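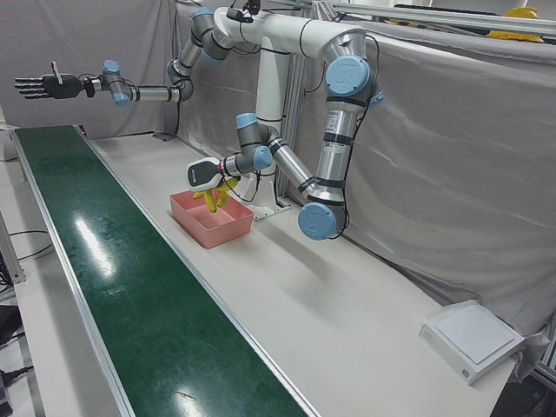 Can a machine do the chores in a shop or a home yet?

Some of them, slowly, and only where the job stays much the same from one hour to the next. Sorting and packing at a fixed bench is close to ready for paid work. Tidying a kitchen is still a long way off.

Search news and releases Search Clear

PREVLOW RELEASES RESULTS OF FIRST CHORE TRIAL

September 24, 2024

Prevlow today released the results of its first chore trial, a bench program that set two-armed robots to everyday handling jobs of the kind done in grocery stockrooms, small warehouses and family kitchens. The company ran the trial with Danska, which supplied the control software, and Fawzy, a grocery wholesaler that set the list of jobs and decided what would count as a pass.

The trial covered 811 attempts at four chores: moving produce into a bin, taking mixed goods off a conveyor, folding hand towels, and clearing a set table. An attempt was a pass if the job was finished to Fawzy's written standard with no help from a person. If anyone had to reach in, restart the arm or straighten an item, the attempt was a fail.

Moving produce gave the best result. The robots passed 86 per cent of attempts with firm fruit and vegetables. Most of the failures came from a poor grip at the start, where the hand closed too near one end of the item and it swung or slipped. Soft fruit was left out of the count after early attempts left marks that Fawzy's buyers would not accept. It will be tested again with a different fingertip covering.

The conveyor job went less well. The robots coped when items arrived one at a time with a clear gap between them. When two items touched, the software often treated them as one, and the hand closed on the join. Shiny packaging also caused trouble under overhead lights. Prevlow has changed the lighting at one bench and will report on the difference when there are enough attempts to compare.

Towel folding was passed less than half the time. A towel laid flat was usually folded to standard. A towel dropped in a heap was usually not, and the attempts that did pass took several minutes each. A store worker does the same fold in a few seconds.

Clearing a table was the weakest of the four. Plates and plastic cups were manageable. Cutlery was hard to pick up from a flat surface, and food scraps were not handled at all. No attempt with a full table setting was passed. Prevlow does not expect to offer this chore to customers in the near future and is not taking inquiries about it.

Speed remains behind that of a person on every chore in the program. On produce, the best bench took around 4 times as long as a trained stockroom worker to fill a bin. Danska is working on shorter arm paths and on cutting the pause between picks, where a good part of the time is lost. The company says faster arm movement alone would not help much, as grip failures go up when the hand arrives quickly.

The robots used in the trial were fixed in place. They did not move between rooms, open doors or carry goods from one area to another, and nothing in the results should be read as covering those jobs. Staff set out the items before each attempt and took away the finished work. That labour was not included in the timings, and customers comparing the results with their own costs will need to add it.

Prevlow believes the first practical use will be in back-of-store work, where the bench can be set up once and the goods change little through a shift. Homes are harder. The items are different in every house, the light changes through the day, and people and pets move through the work area. The company has no home product and no date for one.

The next stage will take place at Ternholm, a distribution centre that handles dry goods and produce for independent grocers. Two benches will be installed there beside the existing packing lines. They will handle produce and single-item conveyor work only. Staff at the centre will keep their present duties during the trial, and the benches will be switched off whenever the line has to run at full speed.

Prevlow has set a target of 100 consecutive passes on produce before the Ternholm benches are allowed to run without an attendant. The longest run so far fell well short of that. If the target is met, unattended work will begin on one bench and be reviewed before the second is added. Results from the site are to be published in June, including the failed attempts and the reasons for them.

The full results, with the written standard for each chore, are available on request from Prevlow's media office. Grocers and wholesalers who would like to suggest goods for the next round of testing can write to the same office. Samples should not be sent until a list has been agreed.

About Prevlow

Prevlow builds and tests handling benches for grocery and general retail. It works with store operators and software suppliers to find out which jobs can be done by machine and which are better left with staff.

Media inquiries: Prevlow media office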